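Larico starts recording shelf work at its Hekby office

Hekby, August. Larico has begun gathering examples of everyday shelf tidying for a learning system it calls Noh. Recording opened at 11 in the morning and goes on through the month, in an ordinary office room with a brick wall, a white shelving unit and the usual desk clutter.

No robot needed at this stage. People do the work themselves with a hand-held gripper in each hand, taking things off shelves and putting them back. Markers on the grippers let the software follow where each one is and how it turns. Cameras on the tools and on the head take in the rest.

First job on the list was binders and small stuff from the open cubbies. Sounds dull, the company admits. But a binder is a awkward thing for a machine: wide, stiff, heavier on one side, and usually shoved in tight. Pull it straight and it catches on the shelf. Most people tip it first without thinking, and that tip is the sort of thing Larico wants Noh to pick up. 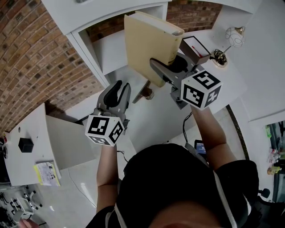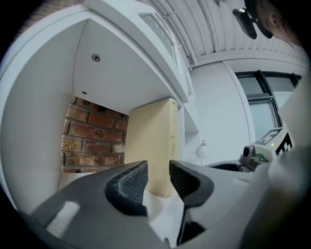 Slow is fine, according to a reader signing as Jirar, who wrote in after our first notice on the project and claims to have done a month of similar work elsewhere. The hard part was the wrists, then remembering to let go properly at the end of each go, because a sloppy release gets learned just the same as a clean one. Jirar also wanted to know if Larico keeps the bad tries. We asked.

It does, the company told us. Dropped items and missed grabs stay in the set, tagged as such, and get looked at seperately. What goes out: runs where the tracking is lost, or where somebody stops halfway to answer the phone. Those are done over.

Sessions are 20 minutes, then a break. Each person gets 4 sessions a day at most, and the room gets rearranged between them. Lamp moved to another shelf, boxes swapped, binders turned the other way round. Larico says an earlier round went poorly because everything sat in the same spot all week and the system more or less learned the room by heart. It could fetch from that shelf and no other.

Three more rooms are planned, a kitchen among them. No word yet on who supplies the arms that will eventually run Noh. Larico would only say talks are going on and that the grippers were built so the same fingers can be bolted to a machine later, pads and all.

Pay for recorders wasn't given. Head gear and grippers are provided, and new people get a practice hour before anything counts. Left-handers are wanted in particular, the first group being nearly all right-handed.

Anyone hoping to take part should ask at the Larico front desk in Hekby before noon. Recordings are kept by the company and will not be put online, though a small set may be shared with schools later in the year. Faces get blurred before that happens. First results from Noh are due when the last of the rooms is done, no month set.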